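Bedroom and Clothing Support at Home: Progress Report to the Ollivell Fund
Prepared by Rahel Marti, Lerano Home Support, December

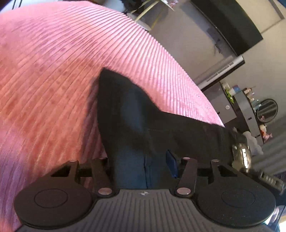 The grant pays for home visits to people who have come back from a hospital stay and can't yet manage the bedroom side of housekeeping: making the bed, sorting and folding clothes, getting things back into drawers and closets. This report covers the period since our last update and follows the headings in the grant agreement.

Visits and households

We are now visiting 17 households. The plan was to reach that number by the end of the period, so we are on schedule. Most people get one visit a week. Two of the households in the Geten district get two visits, which was agreed with Kinga Simon at the fund before we started.

A visit lasts an hour. In the first weeks we tried 45 minutes and it was too short. The bed got made but the clothes were left in piles, and a pile on a bed means the person has to move it before they can lie down. Heidrun Lehner, who plans the routes, changed the schedule so that each worker does one fewer visit on Thursday and the others are longer.

Three people have finished with the service and manage on their own or with family. Their places were filled from the waiting list. The waiting list is short at the moment, but we expect it to grow after the holidays.

What the work consists of

The order of work is the same in every home unless the person asks for something different. The bed is made first, with the cover pulled up and smoothed, and then used as the surface for sorting and folding. Few of the bedrooms have a table, and the bed is the right height for someone who wants to sit in a chair and help.

Clothes are sorted into three groups: to wash, to mend, to put away. Dark items are done one at a time on a light cover when there is one, as black and navy are hard to tell apart in the rooms with poor light. This came up more than we expected. Several people own mostly dark clothing and told us they had stopped trying to match it. Konrad Rüegg now carries a clip-on lamp in his bag and we have ordered the same lamp for the other workers.

Folding is done the way the person is used to. We had written a folding guide in the summer and have mostly stopped using it. People could not find their things when they had been folded a new way, and pants that had always hung in the closet were being looked for there when they were in a drawer.

Bed covers have taken more time than planned. A heavy quilted or ribbed cover is difficult for one person with a weak shoulder to pull straight. We show people how to fold the cover down in thirds toward the foot of the bed in the morning and bring it back up in two moves. For those who can't do this, we suggest a lighter cover for daily use and put the heavy one away until the family can help. Four households have switched. One person tried it and went back to her old cover, as she didn't like how the bed looked.

Equipment and supplies

The small equipment budget was 2,000 for the full grant year. We have spent most of it on the following: closet rods that can be lowered, drawer dividers, step-free laundry carts, and non-slip hangers. The hangers came from Bastos and the first delivery was the wrong width for children's and narrow-shouldered clothing. They exchanged them without charge, but it cost us two weeks.

The lowered rods have been useful where the closet is deep enough. In older apartments the closets are shallow and the bracket won't fit. We have put in open rails in those homes.

The drawer dividers have been less useful. People took them out. We will not order more.

Staffing

The team is Heidrun Lehner, Konrad Rüegg, Wendelin Ruchti and two part-time workers. One part-time worker left in the fall and the position was open for a month. During that time Wendelin covered her visits and the monthly follow-up calls fell behind. They are up to date again.

All workers have completed the lifting and bending course. Wendelin has asked for a second session on beds that stand against a wall on two sides, where the worker has to kneel on the mattress to reach the far corner. We agree this is needed and have asked the trainer for a date.

Follow-up calls

We call each household once a month and ask the same short set of questions. The main points from this period:

Making the bed is the task people take back first. Most do it themselves by the second month, even if the cover isn't pulled all the way up.

Putting clothes away is the task that stays with us longest. People can fold sitting down but can't reach the closet safely with something in their hands.

Several people asked for help with mending, mainly split seams and loose hems. This is outside the grant. We have been passing items to the sewing group at the Geten center, which meets every second week and does not charge.

Two people said visits started too early. Both have been moved to after 10 a.m.

Problems

Travel time is higher than budgeted. The households are more spread out than they were in the pilot, and the bus to the upper part of Geten runs every 30 minutes. Heidrun has grouped the visits by street where she can. We are not asking for more money for this now, but will report on it again next time.

Laundry has been a source of confusion. Our workers sort washing and can carry it to a machine in the building, but they do not wait for it. Some families understood that we did the whole wash. We have rewritten the sheet we leave at the first visit and gone over it again with all current households.

Next period

We will keep the number of households where it is through the winter. The lamps will be handed out as soon as they are delivered. The second training session will be held in the new year. We plan to move the seasonal clothing change, when winter coats and sweaters come out and summer things go into storage, into its own longer visit. This fall it was squeezed into regular visits and beds were left covered with clothing when the hour was up.

The expense sheet and the visit log are attached separately. Questions about the figures should go to Heidrun Lehner, and questions about the households to me.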